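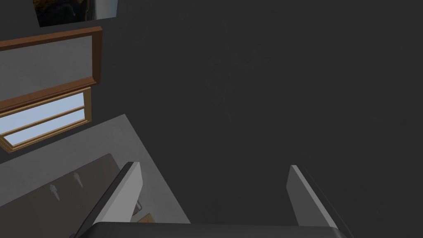
Product Review: Cemska Adjustable Reading Desk

The Altbridge Library purchased four Cemska reading desks in November for use in the second-floor study room. The following review was prepared by Oi-ling Wu, Facilities Coordinator, with comments from Agustina Insaurralde of Reader Services. It is intended for branch libraries considering a similar purchase.

Assembly

Each desk arrives in two cartons. The printed instructions are clear, although the bolts for the crossbar and the bolts for the legs are packed in one bag and are easily confused. Staff required 40 minutes for the first desk and considerably less for the others. A second person is needed when the top is attached to the frame.

Performance

The height adjustment is smooth and holds its position well, even with several reference volumes on the top. The tilting section is less satisfactory. At its steepest setting, the front ledge is too shallow to support a bound newspaper volume, and readers have generally left the top flat. The finish has resisted pen marks but shows fingerprints under the room's overhead lighting.

Noise was a concern before purchase. The desks make a short click when the height is locked — audible at the next seat, though no complaints have been received.

Comparison

The library also considered the Hinano study table, which has a deeper ledge and a wider top but cannot be adjusted for height. Branches that mainly serve newspaper and map readers may prefer it.

Recommendation

The Cemska desk is recommended for general study use. It is not recommended for oversize materials. Branches wishing to try one before ordering may arrange a visit through Ms. Wu. Replacement bolts and ledge stops should be requested from the supplier at the time of purchase, as later orders for small parts have been slow to arrive.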